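August, second evening at the circuit

Awake before six because the camper next door had a generator going. Made tea, walked down to the paddock in my coat. It had rained in the night and the grass car park was soft, so they had moved half the trailers on to the old tarmac by the hairpin. Ihor Kuzmenko was already under the car with a torch in his mouth. He had found the weep from the rear brake union that I had told him about at the last meeting and that we both thought he had fixed. New copper washer, nipped up, bled it through twice. The pedal is better than it has been all year.

Scrutineering took an hour. They wanted to see the belts, the extinguisher date and the catch tank, and then the man went over the back of the car with a mirror for a good while and said nothing. Passed. Sticker on the roll hoop next to the other nineteen or so that I never peel off.

Our number is 266 again. Noreen Flanagan has 302 on the Hiretti, in white on the dark green, and it looks very smart. She has had the engine rebuilt over the winter and it revs much more cleanly than it did. I followed her in practice and could stay with her through the fast stuff but lost her every time out of the slow corner. I am in the wrong gear there. Second is too short and third is too long, and I have been saying this for three years without doing anything about the ratios.

Qualified ninth out of the historic single-seaters. I had hoped for seventh. My best lap was the fourth one, before the oil went down at the chicane, and after that it was a matter of keeping off the grass. The Rolland went off backwards there and sat with its tail in the tyres until the session ended. No harm to the driver and not much to the car, a bent wing stay and a cracked mirror. They had it out again by lunch.

The race was at ten past three. Twelve laps. Made a decent start for once and was seventh into the first corner, then eighth when the Liner came up the inside with both fronts locked. I let him have it. He was always going to get there. Spent four laps looking at his gearbox and then he ran wide at the hairpin and I got the place back. Noreen was fifth by then and well up the road. I had a long fight with the yellow Jamuvum, which is quicker than mine on the straight and slower everywhere else, and he got me on the last lap but one. Tried the outside at the hairpin on the last lap and there was no room, so that was that. Eighth. Noreen finished fourth and would have had third in another lap.

Temperatures were steady all through. Oil pressure dropped a little on the long left-hander, as it does when the level is down, so I shall put half a litre in before the morning.

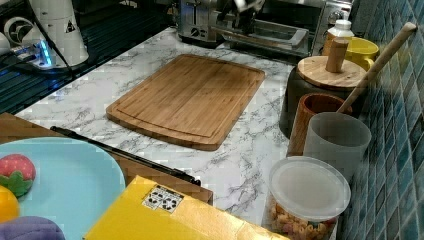
Tyres are the thing to decide tonight. The fronts have one more race in them if it stays cool and the left rear is nearly done on the inside edge. Ihor wants to swap the rears side to side and save the new pair for the September meeting, and I think he is right. We talked it over when we got back to the rented place, and then about supper. There is a toaster and a toaster oven side by side on the worktop, and a bamboo board with a groove round it for the juice, so it will be cheese on toast with tomatoes and an early night. He has gone for bread.

Second race is at twenty to eleven and we start in finishing order, so I am eighth on the grid, on the dirty side, with the Jamuvum directly ahead of me. Must remember to lower the front pressures a pound, take the spare visor, and ask Noreen who did her gear ratios and what he charged.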